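Gaswood Residents' Evening, minutes of the chores and machines discussion
April 16, 2023

Minutes by me again, as I was the one who'd brought a pen. Sorry in advance for the handwriting, which Dehua Yu has kindly typed up and only argued with twice.

1. Last time's minutes

Agreed, apart from the bit where I'd put that Brijesh Vashisht "loves" his robot vacuum. He'd like it known that he tolerates it. The vacuum is still an Evach, it still gets wedged under the radiator, and he still goes and fetches it with a broom handle.

2. Can a machine tidy up yet?

This was the main item and we ran well over (my fault, I kept asking questions). Dehua went first. Her view is that floors are more or less sorted, but tables are a different matter altogether, as a floor is flat and a table is whatever the family has dumped on it since breakfast. Brijesh said a dishwasher is a robot if you squint. We had a go at that for a good ten minutes and didn't settle it.

Dehua then talked about snack packets, which I hadn't expected to find so interesting! A box is easy, she says, you squeeze the sides and up it comes. A packet is mostly air and crinkle, so the grip has to be gentle, and the shiny ones catch the light and confuse things. Add a rumpled towel underneath and you've got soft on top of soft. Her worry is picking up a packet and bringing the towel along with it. Brijesh said his children do exactly that.
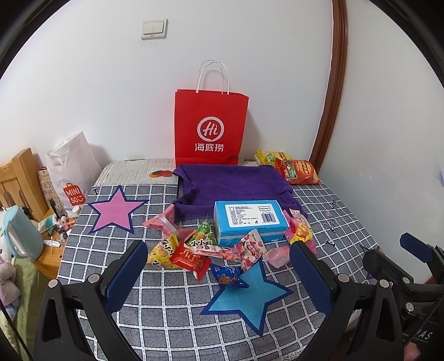
3. Shops and stockrooms

Brijesh used to do shelves at Hedlund and thinks shop work will go to the machines before housework does, as a shop at least wants everything in the same place every day. Dehua half agreed. She pointed out that the little pyramid packets won't stack for anybody, and that someone still has to decide what's squashed and what's fit to sell. I asked whether a machine could manage 1,000 packets in a shift. Neither of them would be drawn on it, though Brijesh said he'd settle for 30 without a split bag.

4. The Dronar leaflet

Passed round. It promises "a tidy home while you sleep" and gives no price, so we were all a bit sniffy. I'd still like one, and I want that minuted. Dehua would want to see it clear a table of mixed shopping before she'd let it near her kitchen, and she'd want the towel folded afterwards as well.

5. To do

Dehua to write to Dronar and ask what it does with soft things.
Brijesh to bring the Evach next time, charged please.
Me to find out if the hall has a spare extension lead.

6. Any other business

The biscuits ran out before item 3. Next get-together is in October, same room, and Brijesh is bringing the milk.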